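Learning to Fall at Forty-Six

2023-09-08

The mats at Teixeira are older than some of the people who train on them. They were bought secondhand from a high school wrestling program, and the seams have been taped over so many times that the tape has its own layers. On the first evening I trained there, I spent most of an hour lying on them and looking at the ceiling tiles. I was learning to fall down.

I had come to write about judo for adults who start late. The usual story about martial arts is told by people who began at seven or eight and can't remember not knowing how to roll. I wanted to hear from the others, the ones who walk in with a desk job, a stiff lower back and a pair of sweatpants. Teixeira has run a beginners' class for them for nine years, in a low brick building at the edge of Hoscombe between a tire shop and a place that repairs lawn equipment.

Alcides Rangel teaches it. He is a compact man in his sixties with thick fingers and a habit of standing very close to people when he corrects them. He competed until he was thirty-four, tore up a shoulder, and then spent several years away from the sport entirely.

"When I came back I was a beginner in a black belt's jacket," he told me. "I knew what my body was supposed to do and it wouldn't do it. I was afraid of being thrown. I had been thrown maybe every day of my life from age ten, and I was afraid."

That fear is the subject of his class, though he rarely uses the word in front of students. New people do no throwing for the first six weeks. They squat and roll back, slapping the mat with both arms. They sit and fall to the side. They learn to tuck the chin so the head stays off the floor. Later they do the same things from standing, and after that from standing with a partner holding one sleeve.

The breakfall, ukemi in Japanese, is the first thing taught in nearly every judo school. What differs is how long it lasts. At the school where I trained for a few months in college, we got two sessions of it and were then put in with everyone else. I remember landing on my elbow and not going back. Rangel keeps a log of his classes in a row of spiral notebooks, one line per student per night, and he let me look through them. In 1,531 lines for beginners over the past several years, he has written "hurt" next to eleven. Most were fingers and toes. One was a collarbone, and he still talks about it.

"He reached," Rangel said, and put his own arm out stiff behind him to show me. "Everybody reaches. You have to make the arm forget."

Adults are harder to teach this than children, and the reasons are plain enough. A child is close to the floor and weighs little. A child also falls every day, off bikes and beds and curbs, and so has current information on the subject. Most adults haven't fallen in years. When they do, it's on ice or a stair, and they've organized their lives to keep it from happening again.

Heloísa Quintana started at fifty-one. She does payroll for a trucking company and had never played a sport. Her doctor had told her to work on her balance, and she tried a chair exercise class at the library and found it dull. A coworker's son trained at Teixeira. She watched two classes from the bench by the door before she took her shoes off.

"I cried in the car after the first one," she said. "Not from pain. I just hadn't been on the floor like that since I was a kid, and getting back up in front of people was embarrassing. I had to turn over and get on my knees and push."

She is fifty-five now and wears a green belt. She can be thrown hard, over the hip, and be standing again before her partner has fixed his jacket. I saw her do it a dozen times in one evening. She doesn't compete and has no plans to. Her favorite part of class is the newaza, the ground work, where her patience counts for more than her speed. She holds people down and waits.

My own progress was slower. By the third week I could fall backward from a squat without thinking much about it. Falling to the left was fine. Falling to the right I could not do. Each time, at the last moment, my right hand went out to catch me, and each time Rangel would walk over, take hold of my wrist and lay it across my stomach like he was putting it away in a drawer.

He had me do it one hundred times a night on the right side only. He also had me hold a rolled-up belt in that hand, because a hand that's holding something is less likely to open and reach. It felt silly and it worked. I have since read about the same trick in a couple of coaching manuals, with a tennis ball in place of the belt.

The other thing that helped was breathing out. Beginners hold their breath when they're about to fall, which makes the whole trunk rigid, and a rigid body hits the floor all at once. Rangel makes his students exhale loudly as they go down. On a busy night the room sounds like a row of bus doors.

In December the class moves for two weeks to the community hall, because the heating at Teixeira can't keep up. The portable mats there are thinner and they slide apart on the wood floor, so the students stop every few minutes to push them back together. Rangel likes those two weeks. He says people fall more carefully when they can feel the floor.
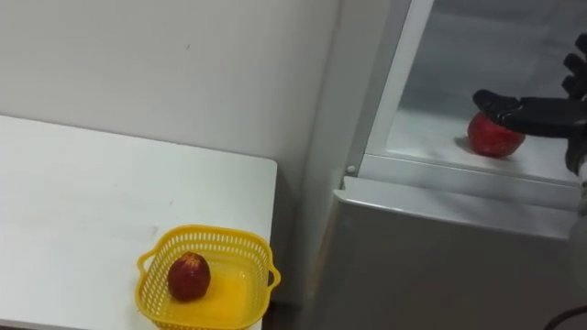

Dues for the beginners' class come to $421 a year, with a jacket and pants included at the start. That is cheap for this part of the state. The school gets by on the children's program, which fills three afternoons a week, and on a summer tournament named Maria after Rangel's mother, who sewed the club's first uniforms. The tournament cleared a little over $3,000 last year. Most of it went to the roof.

I asked Rangel whether he thought of the class as self-defense, since that's how many schools advertise to adults. He thought about it for a while. He said a few of his students had asked for that when they signed up, and he told them what he tells everybody, that he could teach them to throw a person who was holding on to them, and that it would take a couple of years before they could count on it. In the meantime they were far more likely to be attacked by a wet driveway.

Two of his students have stories like that. One is a roofer who stepped off the bottom of a ladder and landed flat on his back in gravel with his chin tucked. The other is Quintana, who went down in the grocery store parking lot last winter with a bag in each arm. She says she slapped the asphalt with her left hand before she knew she was falling. Her palm stung for a day and she lost a jar of pasta sauce.

There are limits to what a breakfall can do, and anyone with thin bones, a bad neck or a heart condition ought to talk to a doctor before trying one. Rangel turns some people away, or sends them home for a note. He has a version of the class for people who can't be thrown at all, where everything starts and ends on the ground, and a retired couple have been coming to it longer than most of the black belts have been coming to theirs.

He also doesn't let anyone skip ahead. A man in my group had wrestled in high school, was strong and quick, and clearly wanted to get on with it. He asked twice when we would start throwing. Rangel told him six weeks, and then told him six weeks again. The man quit after four. I liked him and was sorry to see him go, but he had been landing on his elbow too.

For equipment, a beginner needs very little. The school supplies the uniform. Trim your fingernails and toenails, take off your rings, and bring sandals to wear to the bathroom so you don't track dirt back onto the mat. Some people tape their big toes. Knee pads are allowed and I wish I had brought them sooner.

Rultatora, the larger club across the river, sends its own late starters to Rangel for the first two months and then takes them back. Its head coach has the space and the numbers to run the class himself, and he has tried it twice. Both times the beginners ended up training alongside teenagers getting ready for tournaments, and both times most of them were gone by spring.

I was thrown for the first time in my seventh week. It was a foot sweep, a small one, and Quintana was the one who did it. She held my sleeve the whole way down, which takes some of the weight out of the landing. I went to the right. I heard my arm hit the mat, and I was looking at the ceiling tiles again, and she was already pulling me up by the jacket and asking if I wanted to go first this time.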